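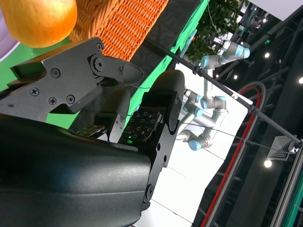

Retorquing the right hand on the Porkent cell
5 November 2023 | by admin

The linkage screws had worked loose again after 127 hours, so I pulled all of them, cleaned the threads and put them back with medium threadlocker. The pivot bolt gets grease and no threadlocker. Let it cure overnight.

The tactile pads were wiped with a dry cloth and re-zeroed with the fingers open. Drift is under 5 counts at 30 minutes. Next check in 34 hours of run time.

Last updated: 5 days ago
2 comments | 0 shares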